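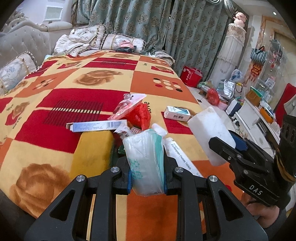 Tultik Bed Pickup, README

Hi! I'm Glenys Tunstall, and I put this set together with Rhydian Bevan to poke at a question I get asked a lot: can a machine clear a bed full of small pharmacy stuff yet? Short answer, sort of, on a good day, with the right bag.

What's in it
310 episodes, all hand-held grippers, all at home. The work is picking up little packages (cotton pads, cartons, medicine boxes) from a soft blanket and putting them where they belong. Most run under a minute. 58 are two-handed, and those are my favorites!

How machines do so far
We trained the Drekeo policy on everything except 100 held-out episodes. Stiff cartons are fine. Plastic bags are a pain: they crinkle, they slide, and the policy likes to grab air just above the top edge. Blankets with a busy pattern are worse (roses, dots, stripes, you name it), and it missed nearly 3 times as often there as on a plain sheet. I'd trust it with a box of tablets before I'd trust it with a bag of cotton.

Known problems
Lighting changes a lot between rooms. Labels are in Chinese and English, and I only typed up the English ones, sorry. Rhydian is doing the rest in October.

Using it
Unzip, read splits.txt, and start with the one-handed episodes. If something won't load, open an issue and tell me which episode.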